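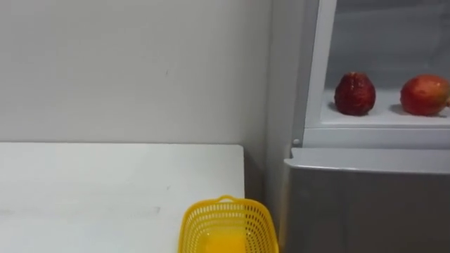 Cesta Plarnen junto a la mesa de preparación y el armario de conservación.

Evaluación de menaje auxiliar: cesta perforada Plarnen
Centro de formación en hostelería Girkutcombe - Servicio de equipamiento
Referencia interna 1142
Fecha de publicación: 24/05/2019

El Servicio de equipamiento ha evaluado la cesta perforada Plarnen, de plástico, con vistas a su incorporación a las aulas de cocina. El uso previsto es el traslado de fruta y hortaliza entera desde el armario de conservación hasta la mesa de trabajo. La prueba se prolongó durante 18 jornadas lectivas y fue coordinada por Thắng Hứa, responsable de almacén.

Diseño y construcción
La cesta presenta planta rectangular de esquinas redondeadas, con paredes que se estrechan hacia la base. El borde es liso y ligeramente engrosado, de tacto cómodo al sujetarla con ambas manos. Las paredes están recorridas por hileras horizontales de ranuras pequeñas y alargadas, que continúan en las esquinas. El amarillo intenso, próximo al naranja, se distingue con facilidad sobre una mesa blanca, aspecto que el personal docente valoró de forma positiva.

Comportamiento en el uso
La pieza resultó estable con cargas de manzana, tomate y cítricos. Con patata sin lavar, la tierra atraviesa las ranuras y cae sobre la superficie de trabajo, por lo que se recomienda colocar una bandeja debajo. El asa pequeña en forma de arco que sobresale del borde sirve para acercar la cesta cuando está vacía o con poco peso - no debe emplearse para levantarla llena.

Limpieza
Es el punto menos satisfactorio. Las ranuras retienen restos de hoja y exigen cepillo, en particular en las esquinas. El modelo Bosine, utilizado hasta ahora en el centro, tiene aberturas más anchas y se aclara antes, si bien deja pasar los frutos de menor tamaño. No se apreciaron deformaciones tras el lavado a máquina en programa corto.

Almacenamiento
La forma inclinada de las paredes permite apilar las unidades vacías. En el aula Thái se guardaron 5 en un solo estante. Al separarlas conviene tirar del borde y no del asa.

Valoración
Apta para uso docente, con reservas en cuanto a la limpieza. Se autoriza la compra para las aulas de primer curso. El modelo Bosine se mantendrá en la zona de lavado hasta la revisión de inventario de octubre.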